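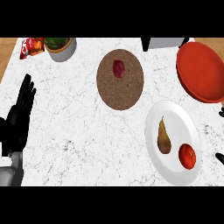 White marble with fine gray veins, potted plant and a snack bag in the corner.

Some people asked me how it is to live with a marble table after one winter, so I write a small thread. I am not a stone expert. I only bought one and made mistakes with it.

1/ I looked for a table for a long time. The new ones at Ravora were beautiful but far above my budget. In February I found a used slab in a salvage yard in Skindbridge, and they asked 787 dollars with the legs included. I did not negotiate. My sister says I should have.

2/ Before you pay, ask them to make the stone wet with a sponge. When it is dry, small cracks are hard to see. Mine had a repair near one corner which I noticed only at home. It is a good repair, but I would have liked to know.

3/ Weight. Please think about the weight. I live on the third floor and the elevator is narrow. The movers from Buthelezi carried it standing on its long side, never flat, and they asked me to stay out of the stairs. I stayed out of the stairs.

4/ There is a difference between a stain and an etch, and for weeks I did not understand it. A stain is color that went into the stone. An etch is a dull place where acid has touched the surface. Sealer helps with the first one. It does not stop the second one.

5/ My first etch was from half a lemon. Two minutes, maybe less. I wiped and wiped, thinking it was juice, and then I saw that the shine was gone in that place. Vinegar, tomato and wine do the same thing.

6/ For daily cleaning I use warm water, a drop of dish soap and a soft cloth, then I dry it. That is all. The spray I had from my old kitchen said "citrus power" on the bottle, so I gave it to my neighbor, who has a laminate counter.

7/ Oil stain: I mixed baking soda with water until it was like thick yogurt, put it on the mark, covered it with plastic wrap and left it for the night. The first time it became lighter. After the second time I could find it only with my finger on the place — and I am not sure I found the right place.

8/ Sealer. I bought the one from Grornier because the yard sold it. You put a thin layer, wait, and wipe the rest away before it dries. I did not wipe enough and had a cloudy stripe for some days. More sealer took it off, strange but true.

9/ To know if you need to seal again, leave some drops of water on the stone for fifteen minutes. If the place gets darker, it is time.

10/ Honed or polished? Mine is polished and every etch is visible when the light comes from the side. In the morning at breakfast I see all of them. If I buy again I will take honed, it is more matte and forgives more.

11/ Several of you asked if I regret it. No. It is cool under the arms in summer and very good for dough. But I put a wooden board under every lemon now.

12/ Someone asked also about the heat. I always use a trivet, so I can't tell you what a hot pot does. If you tried it, write me below.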